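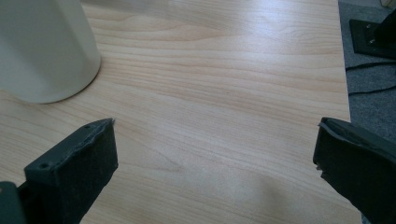

How many times should the tracker be restarted before a recording session?

Once is enough if the pose readout settles within 30 seconds. If it does not settle, restart it a second time, and then follow "Pose does not settle" at the end of this section.

4. Recording and checking demonstrations

This section covers the Mekeo capture software from first start to a checked session file. It assumes that the hand-held grippers have been calibrated and that the Stendedard drivers are installed. Text on the console is given in quotation marks.

4.1 Starting the software

1. Switch on the tracking stations and wait for "Stations found" on the console.

2. Open Mekeo and choose "New session". Leave the port at 1683 unless your network already uses it.

3. Select "Two grippers" under "Layout". The software opens 2 pose streams and 2 camera streams. All of them must show green.

4. Close each gripper fully, then open it fully, when the console asks for it. This sets the zero and the limit of the opening width.

Note: Assign left and right before you record. Swapping them afterwards is possible, but the session must then be aligned again from the start.

5. Put the grippers down on the table and press "Set table plane". Leave them still until the console shows "Plane stored".

Caution: Do not move the table or a tracking station after this step. Mekeo cannot detect the change, and every later pose will be off by the same amount.

4.2 Recording an episode

6. Take up both grippers and hold them at the start pose, clear of the objects.

7. Press the foot switch. A short tone marks the first stored sample.

8. Carry out the task at an even speed. Keep the trackers in view of the stations – a forearm across the top of a tracker is the usual cause of a gap. With a wire basket, bring the gripper in over the front rail so that the tracker stays above the wires.
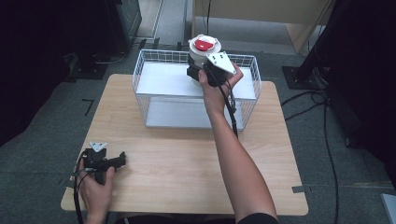

9. Press the foot switch again to stop. Two tones mean that the episode was stored. One long tone means that it was dropped, and the reason is written to the session log.

10. Return to the start pose before the next episode.

4.3 Checking the session

11. Choose "Replay" and step through the first episode. The drawn grippers should follow the video without a visible lag. If they lag, change "Camera offset" one step at a time and replay.

12. Run "Find gaps". Short gaps are filled by the Uranell filter and drawn in orange. Long gaps are drawn in red and are left out of the export.

13. Choose "Export" and pick the planner format. Files made for the Heffernan planner also need the table plane, so leave "Include plane" ticked.

Pose does not settle

Check that each station can see the other, then cover any shiny surface near the table and repeat step 5. Strong daylight on a glossy top can disturb the readout. If the value still drifts, save the session log before closing Mekeo – the log is cleared at the next start.

Section last changed 28 May 2019.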